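Fasix Home Support – Ticket 1310
Category: Power boards and adapters
Status: Waiting on customer, then reopened

Subject: Power board cuts out when the USB charger is plugged in

Hi there,

I bought one of your white power boards (the ones with the blue-green sockets and the light blue switch) from the Destemgate shop back in March. It lives on the table in our spare room in Warkby, where I do my sewing and a bit of paperwork. For ages it was great. Now it's started dropping out on me and I'm going a bit mad trying to work out why!

What happens is this. I've got the lamp going, I plug in the sewing machine, all good. Then I put a tablet on to charge through the USB adapter and within a minute or two the lamp flickers and everything goes off. Switch it off and on again at the board and it all comes back, sometimes for the whole afternoon, sometimes for as long as it takes me to sit down.

Things I've tried so far:

Swapped the lamp for a different lamp. Same thing.

Plugged the board into the wall socket in the hallway with the door open and the cord running across the carpet (not my proudest moment). Same thing, so I don't reckon it's the spare room wiring.

Ran the lamp and sewing machine without the adapter for a full evening. No trouble at all.

Checked the numbers. The lamp has a 60 watt bulb and the sewing machine isn't much more than that, so I can't see how I'd be overloading anything.

Regards,
J. Manalastas

Update, Friday, 4 pm

Thanks for getting back to me so quickly. You asked me to unplug everything, leave it for a bit and then put things back one at a time, starting with the adapter. Done! On its own the adapter ran the tablet for over 2 hours without a hiccup. Then I added the lamp and it was fine until I bumped the table with my hip – and off it all went.

So I had a proper play with it. If I lean on the adapter even slightly, the lamp goes out. It's a tall thing, and I think the weight of the USB cord hanging off it is slowly tipping it over. The lamp plug sits nice and firm by comparison.

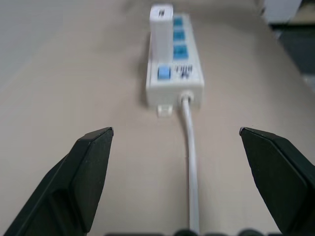 I've now taken the tablet off and left everything else alone, just to see if it behaves overnight. I also gave the cord a gentle wiggle where it comes out of the board, seeing as you asked, and nothing flickered when I did that. No burning smell, no brown marks on the plastic, and it doesn't feel warm to touch.

A few questions while I wait:

Does it matter which of the sockets the adapter goes in? I've always used the same side out of habit and I'm happy to shuffle things about.

Is a loose fit like that something you'd cover, or is it the adapter maker's problem? The adapter isn't one of yours – it came in a drawer of bits from my sister's place and I couldn't tell you how old it is.

And should I stop using the board altogether for now? I've got a set of curtains half hemmed and would love to finish them, but not if it's dodgy.

I've still got the receipt somewhere, the order number ends in 968 if that helps you find me.

Update, next morning

Stayed on all night with just the lamp. I've switched it off at the wall and I'll leave it that way until I hear from you. The curtains can wait.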